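# Two Arms and a Filter Cone

Students in the Flesdale automation club are teaching a pair of robot arms to do a job most of them first did by hand in ninth-grade science.

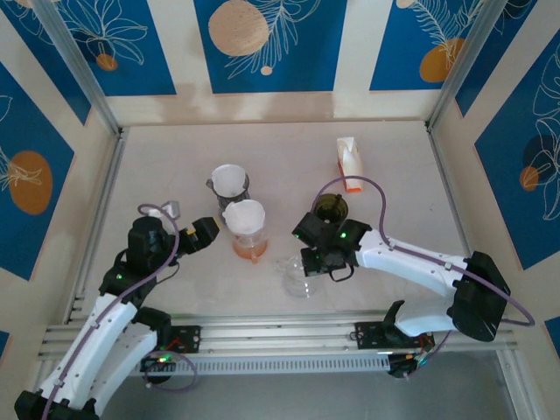

## A bench with rails

The club's chemistry cell has two white arms on one aluminum rail, with the glassware set between them. The task involves beakers topped with paper filter cones, and one of those in use has an orange liquid at the bottom. The students call the left arm Stander and the right arm Sercombe, after the two houses at the school.

Lautaro Retamal, who teaches physics and runs the club, picked filtration over the usual block stacking. "Blocks forgive you," he said. "A beaker slides if you touch it an inch too low, and clear glass is hard for the software to find."

Members steer the arms through the task and record each attempt. The recordings are then used to train a program that tries the same moves without a student at the controls. By the winter break the club had 1,061 recordings on its drive. After sorting, 264 were good enough to train on.

Most of the rejected runs failed in the pour. A student would tip the cup too fast, or the second arm would nudge the paper and fold one side in. The club now has a written rule that the receiving beaker is placed before the other arm lifts anything. It also limits each student to 20-minute turns – tired hands made poor recordings.

## The April trial

The work is an entry for the Pawłowska Prize, a regional contest for school lab automation. Teams bring their own arms and are given up to 500 seconds to finish a filtration with glassware supplied by the judges. Points come off for spills, torn paper and any contact from a student.

The club's best unaided score in practice is 62 out of 100. Retamal would like to see 80 before the trial in April, and he expects most of the gain to come from the grip on the cup.

Practice sessions run after school on Tuesdays, with the sorting done at home during the week. New members start on sorting. They watch old runs, mark the moment each one goes wrong, and get their first turn at the controls after a month.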